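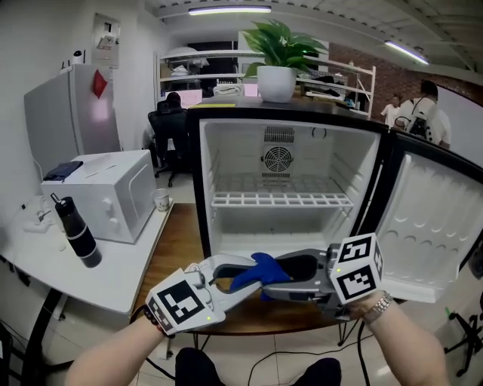

4.2 Recasting and viewer retention

The second set of models concerns recasts, in which a continuing role passes from one performer to another without a break in the story. We coded 19 recasts across two daytime serials, Geltham and Makori, and matched each to viewing diaries kept by 655 panel members. A recast was coded as announced if the change was stated on air or in the opening titles, and as unannounced otherwise. Temporary replacements lasting fewer than ten episodes were excluded.

Figure 3 plots the share of panel members who watched at least three episodes per week, before and after each change. Retention fell in the first two weeks for both types of recast. For announced recasts it returned to its earlier level by the sixth week. For unannounced recasts the recovery was slower and in four cases incomplete at the end of the diary period. Tenure of the departing performer was a stronger predictor of the initial drop than screen time, in line with the attachment account given by Gondal and Magaña in their earlier work on Wurnach.

Two limits apply. Diary entries were self-reported, and members who left the panel in July were treated as missing. Storylines were also not held constant: three of the Makori recasts coincided with a wedding or a trial, both of which tend to raise viewing. Models with a dummy variable for such events gave smaller coefficients of the same sign.

Figure 3. Weekly retention before and after a recast, by type of announcement. Bars show standard errors. Members with fewer than 100 diary entries are omitted.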